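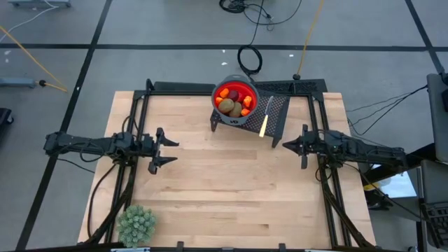

Leave the Colander on the Table

When I moved into my first apartment in this country, I had one rule for the kitchen: everything must go away. The vegetables went into the refrigerator drawer, the knife into its block, the colander into the cupboard under the sink, behind the pots. I was proud of this. Visitors told me how clean it looked. In the refrigerator, meanwhile, the carrots were getting soft, and I was eating toast.

I want to argue in this essay for the opposite habit. I think that fruit and vegetables should live on the table, in the open, where a person has to walk past them. And I think that the most useful thing you can put in the middle of that table is a colander on a small raised rack.

I know that the cookbooks and the store catalogs prefer the fruit bowl. I have nothing against a beautiful bowl. My mother had one, made of heavy glass, and it stood on a cloth and held apples that we were not permitted to touch before Sunday lunch. But a bowl keeps its water. If you wash two kiwis and put them in a glass bowl, they will sit in a small puddle, and the one below will suffer for it. A colander lets the water leave. You rinse, you shake, you put it down, and you do not think about it again.

The rack is the second half of the idea. A colander which stands flat on a wooden table will leave a ring sooner or later, and I have a ring of this kind on my own table, from my first winter. With a rack under it, the air can move. A rack also makes a place. This sounds like a small thing, but in a kitchen where three or four people cook, a place is worth more than a rule. People will put the knife where the food is, because that is where they need it.

I learned this at the shared kitchen in Jomholm, where I have cooked for 8 months. Before that I belonged to the one in Grurkinholm, and the two could not be more different. In Grurkinholm there was a cabinet with labels, and a list on the door of the cabinet. Each thing had its shelf. It was an admirable system and we all obeyed it, and we cooked very little. To make a simple salad you opened four doors. By the time everything was on the counter, you were already thinking about how to put it back.

In Jomholm there is a long wooden table, and what people buy, they put on it. The first evening I found this disturbing. I went home and complained to my sister on the telephone. The second week I noticed that I had eaten a pomegranate, a fruit I had not bought once in my adult life, only for the reason that it was lying there and had a nice color. 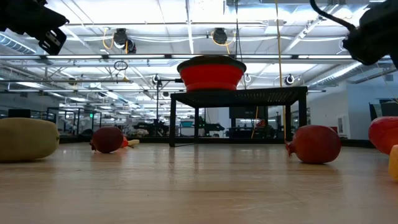 Page last changed: January

There is a serious objection, and I do not wish to hide it. Not everything likes to be outside. Cut carrots dry at the ends if you leave them overnight. Bananas make their neighbors ripen too fast, so I keep mine at a distance from the kiwis. I do not say that the refrigerator should be unplugged. I say that it should be the place for what cannot wait outside, and that a squash or a whole pomegranate can wait very well.

The second objection is the knife. A friend with small children told me that a knife on the table is out of the question in her house, and she is right about her house. In mine there are only adults. I would still ask that the knife lies well back from where people sit, with the handle toward the cook. When the cutting is finished it should be washed and put somewhere safe. My argument is for vegetables in the open, and the knife only visits them.

The third objection is beauty, and here I will not give way. People say that a table with food on it looks untidy. I have looked at many tables since I began to think about this, and I find that a red bowl and a few vegetables on pale wood look better than any arrangement from a catalog. A small plant in the corner is welcome also, if it does not mind being moved when somebody needs to roll dough.

As for what to buy, I would keep it cheap. The folding kind of colander is good for a small kitchen, as it goes flat when you travel or when you need the space. I bought mine at Mulligan, the household store near the station, and for the rack I paid 40 crowns at Dirkska, where they sell it for cooling cakes. Any rack will do if it has legs and holes. Check that the legs do not scratch – mine did, until I put a little felt under each one.

My own carrots are now on the table every afternoon when I come home. Some days I still make toast, but I eat a carrot while I wait for it.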